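OK so the arm budget thread, because four of you asked and I keep typing the same thing in DMs. Long one, sorry!

Background: small lab at Prallthorpe, household tidying and wiping tasks. We got told in August that we could spend money on one real arm. One. I have been running everything in simulation up to now and I was weirdly calm about it until I had to fill in a purchase form.

First thing I did wrong: I priced the arm. Just the arm. Sent the number to Natalia Alvarado, who runs our purchasing, and she wrote back "and what is it bolted to?" Reader, it was bolted to nothing. In sim you type in a base position and off you go.

So the list grew. Stand, controller cabinet, gripper (sold separately! always!), the little adapter plate between the wrist and the gripper, spare fingertips, an e-stop with a cable long enough to reach where a person sits. The adapter plate alone was 101 dollars. It is a disc with holes in it.

We had two quotes, one from Berora and one from Drakos. Berora was cheaper on page one and more expensive by page three. Training day, "commissioning," freight with a lift gate. Drakos put everything in one ugly spreadsheet and I have never loved a spreadsheet more.

Gripper question, which is the one most of you asked about. We went with a plain two-finger one. I wanted the fancy three-finger hand so badly. But I went back through our task list and nearly everything on it is grab a thing, lift a thing, put the thing somewhere else.

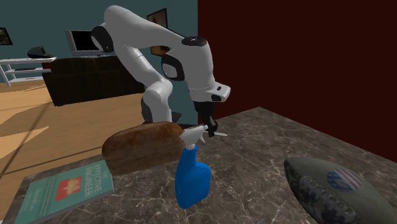 What I did before signing anything was run the task list with each gripper model swapped in, same arm, same counter, same clutter. If you have a sim already, please do this, it costs you electricity and a weekend. Spray bottles were my big worry (narrow neck, top-heavy, and there's a trigger to keep clear of) so I gave those the most runs.

It also told me stuff about reach that the brochure didn't. The arm looks huge in the product video. Then you put it behind a counter and ask it to come over the top and down to the near side, and suddenly the elbow is way up in the air and you're thinking about ceiling lights. We moved up one arm size after that. That hurt, 2302 dollars of hurt, but swapping later would have been a whole new purchase order.

Caveat, and I'll say it before one of you does: sim grasps are nicer than real grasps. Friction is whatever number I typed. I would not use sim to decide how strong a gripper you need. I'd use it for reach, for mounting height, for whether the wrist can even get to the angle you want.

Things I forgot on the first budget, all of which came back to bite:
power outlet on its own circuit
a counter (we have a counter in sim, we did not own a counter)
someone's time to mount it
things for it to pick up, and replacements for the things it drops
the software license in year two

That last one. Ask about year two. Ask in writing. Dekus makes a planner package we really like and the first year is thrown in with the arm, and I had just sort of assumed that was the price forever.

Maintenance contract: skipped it. Areti Andreadis talked me out of it, she's had an arm of the same type for ages and says she'd have been better off putting the money in a drawer. So that's what we did, there's a line called "drawer" in the budget now and Natalia let it through.

Props line is 33 dollars at the moment lol. Half of it is bread. I'm told foam bread exists and I'm looking into it. If you have a source for decent fake loaves, reply with it, I'm serious.

Lead time: they quoted us nine weeks and I'm planning for more. Meanwhile I'm taping the base footprint onto the floor of the lab and making people walk around it, so we find out now if the door to the supply closet still opens. (It doesn't open all the way. Moving the tape tomorrow.)

Someone asked if they should buy used. Maybe? I looked at one. The arm itself seemed fine and the controller was so old that the vendor wouldn't sell a cable for it. If you go used, price the controller first and treat the arm as a bonus.

I'll post the spreadsheet with our prices taken out once I've cleaned up the column names. One of them is currently "???" and another is "ask Natalia again"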